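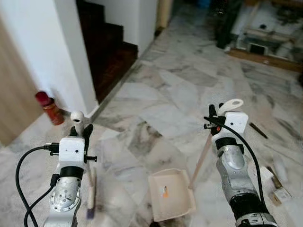 Fine dust on marble floors – the dustpan always leaves a line

Posted by Skekis in Floors and Cleaning

Hi all. We moved into a flat with marble tiles through the whole place in January, and I'm losing my mind over the grey line. You know the one. I sweep everything up to the dustpan, tip it in, lift the pan, and there's a skinny stripe of dust sitting exactly where the lip was. I drag the pan back, sweep again, get a thinner stripe. By the fourth go I'm just spreading it about with my sock.

I had carpet for 11 years so I might be missing something obvious. The dustpan is a plain plastic one with a long handle, and the broom came with it. I don't want to haul the vacuum out every time someone drops toast. Is it the pan, the broom or me?

2 replies

Machala
Probably a bit of all of them, sorry! I've had polished stone in the kitchen and hall since we renovated and I went through the same thing.

First thing, check the lip of the pan. Put it down on a clean tile, crouch right down and look for daylight underneath. Mine had warped a bit from living beside the heater, and no amount of sweeping was going to fix that. If it sits flat, try tilting the handle up a touch so the front edge presses down on the tile. Long-handled pans tend to rock back when you're standing up straight and you don't notice it.

Second thing is the bristles. Stiff ones are great on the driveway but on polished stone they flick the fine stuff straight over the lip. Go for a soft broom with split ends and use short, slow strokes. I do the last bit with a barely damp piece of paper towel and call it done – plain water only, please keep vinegar away from marble, it etches.

Also clean the broom itself. I was sweeping with a head full of hair and fluff for months. Some dustpans have a row of teeth along one edge and you can drag the bristles through those to pull the fluff out. Do it over the bin, or outside if it's not windy. 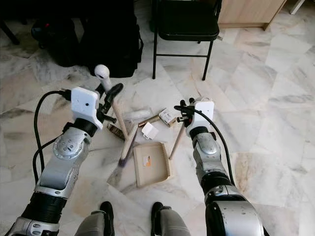

Beige dustpan with the comb teeth along one edge, broom beside it

And give the pan a wash now and then in warm soapy water. Let it dry properly before you use it or you'll be making mud.

Skutuletti
just get a microfibre flat mop, dry, and push it all to the door. havent used a dustpan in years

Skekis
Thanks both. Got down on the floor with a torch and there's a gap in the middle of the lip I could slide a coin under, so that's one mystery sorted. I'll get a new pan with the teeth and a softer broom. Skutuletti, what do you do with the pile once it's at the door though?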